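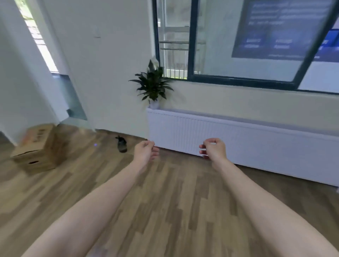

Padum Rehearsal Rooms
Pre-session inspection, Room 2
February 9, 2025

To be filled in before the band loads in. Mark each line OK, FIX or N/A. Comments go under the line.

Power and cabling

Wall outlets, no scorch marks or loose plates: OK

Power strips on separate circuits for amps and PA: FIX
The bass amp and both PA speakers were on one strip. Moved the amp to the outlet by the door. The strip is fine to keep using for pedals.

Extension leads fully unwound: OK

Mains leads, no splits or taped repairs: FIX
The Oton keyboard lead has a split near the plug. Taken out and tagged. The spare is in the drawer under the desk.

Microphone cables run along the wall: OK
Two of them still cross in front of the drum riser. Taped down for now.

PA and amplifiers

Speaker stands locked, legs spread to full width: OK

Safety pins in both stands: FIX
Left stand is missing its pin. A bolt of the right size was put in. Order the proper part from Kohlhase with the next batch of strings.

PA output limiter set and cover screwed on: OK

Amp vents clear: OK
Someone had left a folded blanket on top of the guitar head. Please use the shelf for blankets.

Power amp rated 900 watts, fan running at switch-on: OK
Fan is louder than it was in October. Listen for it at the next check.

Drum area

Riser bolts tight: OK

Rug flat, edges down: FIX
Front corner curls up. Needs new double-sided tape. We are out of it.

Cymbal stands, wing nuts and felts present: FIX
Short 3 felts. Crash cymbal was sitting on bare metal.

Kick drum spurs: OK

Noise

Level at drummer's seat, full band playing: N/A
No band in at time of check. Take the reading during the Drindden session and write it on the back of this sheet.

Earplugs in dispenser: OK
Roughly half full.

Door seals: OK
Bottom seal drags a little when the door opens. No gap when shut.

Volume notice posted at eye level: OK

Exits and fire

Route to rear exit clear: FIX
Flight cases stacked in the corridor again. Moved to the store. Cases can't be left in the corridor overnight, even if the band is back the next morning.

Exit sign lit: OK

Extinguisher in bracket, gauge in green: OK

Smoke detector test button: OK
Haze machines are still not allowed in Room 2. The last booking form did not say so. Form needs changing.

First aid

Kit sealed: FIX
Seal broken, small bandages used up. Everything else is in place.

Accident book on hook: OK

Result

Room can be used. The tagged lead stays out of service until replaced. Rug and stand pin to be done before the next full check, which is in 2 weeks.

Copy to front desk. Keep the original in the Room 2 folder.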